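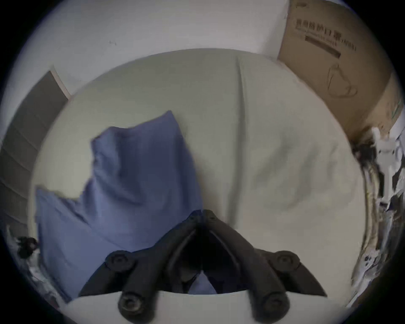 How do you teach a robot to pick up a piece of cloth when the cloth never looks the same way twice?

People do the picking up themselves with a hand-held gripper that has a camera on it, many times over and from many starting shapes, and the robot's policy is trained on what the camera saw and how the gripper moved.

Backlund Group, soft goods project
Minutes of the March progress meeting

Present: Gunnel Solberg (chair), Roald Åberg, Hedvig Haugland, Alvar Hovland, Vidar Öberg (minutes)

Started 9:30 a.m. The last minutes were approved with one fix: the smoothing filter was Hedvig's, and I had put it down as Alvar's. Sorry, Hedvig.

1. State of the cloth set

Roald reported that the set now stands at 2183 usable demonstrations after cleaning. Big cheer from this end of the table. Demonstrations where tracking was lost have been taken out completely. Gunnel asked whether we should try to rescue the ones with only a short gap, and Roald would like to leave them out for now, as filling in the gap means guessing at the wrist motion right when the fingers close, and that's the part we care about most. Agreed. The raw recordings stay on the server in case somebody has a better idea later.

Alvar has finished moving the labels over to Dinano. It opens long recordings without choking and he is very happy with it (so am I, having done a batch last month in the old tool).

2. Where to pinch 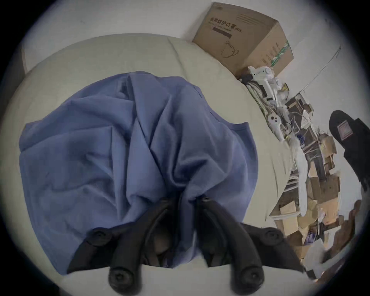 Hedvig's grasp point labels are the most exciting thing we've had in front of us this year. Up to now we told the policy where the gripper closed and left it to find out why. She now also marks the fold that the person was going for, and the direction it runs. With a blue cloth all bunched up like this one, the creases spread out from the spot where the fingers pinch, so you can read the pull direction straight off the fabric, and it turns out the network can learn to do much the same. Clandix trained with the fold labels picks a sensible ridge far more often than the version without them. It also stops poking at flat parts of the cloth, which used to drive us all up the wall.

Roald wanted to know if the labels depend on who does them. Hedvig and Alvar each labeled the same batch without talking to each other first. They mostly agree on the fold. They agree less on direction when the cloth is in a tight heap, and Hedvig thinks the written guide is to blame there. It says "along the ridge" and doesn't say which way to go where ridges cross. She will rewrite that page.

Gunnel brought up lighting. Soft shadows in the folds help a lot, and under flat light the fold labels may be worth less. No test of this yet. Alvar will set one up with the same cloths and the same people, changing only the lamps.

3. Lifting and holding off the surface

Long discussion, the best of the morning! The old recipe ended each demonstration once the cloth had been grasped. Alvar argued that we throw away half the lesson that way, since a cloth under tension tells you things a heap can't: where the far edge is, how much fabric sags between the holding points, which corner is likely to come free next. 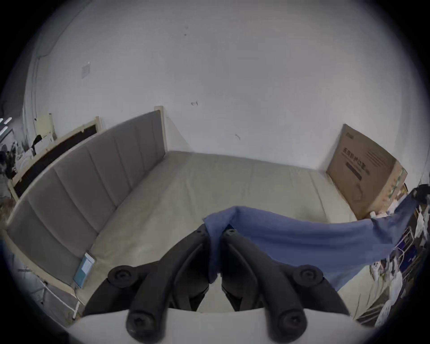 He has therefore been training on longer stretches that run on past the grasp, and the early results look really good. The policy slows down as the fabric tightens. It had no rule for that, it picked it up from the way people move. Roald showed the speed curves side by side with the human ones and they have the same dip in the same place. We looked at them for a good while.

Hedvig urged some care. All of the curves come from cloths of similar weight, and a heavy towel or something slippery could give a very different picture. Roald agrees and would like heavier fabric in the next round. Gunnel asked that we report the result as it stands, with the fabric range written out in the first paragraph where readers will see it.

There is also the open matter of the gripper view. When cloth hangs close to the lens it hides much of what lies beyond it, and the policy has to go on memory. Giving Clandix a longer history helped in 2 of our test setups and did nothing noticeable in the rest. Vidar (me) to look into why.

4. Visit from Wundamstead

They would like to run our recipe on their own arms and compare. Everyone is in favor. They need the calibration notes, which are in a sorry state. Roald and Hedvig will get them into shape before anything is sent.

5. Actions

Hedvig: rewrite the fold direction page of the guide
Alvar: lighting test, then a short note to all
Roald: list of heavier fabrics; calibration notes with Hedvig
Vidar: history length, look at the setups with no gain
Gunnel: reply to Wundamstead, first draft of the results section

6. Any other business

Alvar asks that people charge the gripper batteries after a session. The spare charger is in the drawer under the printer.

Closed 11:10 a.m.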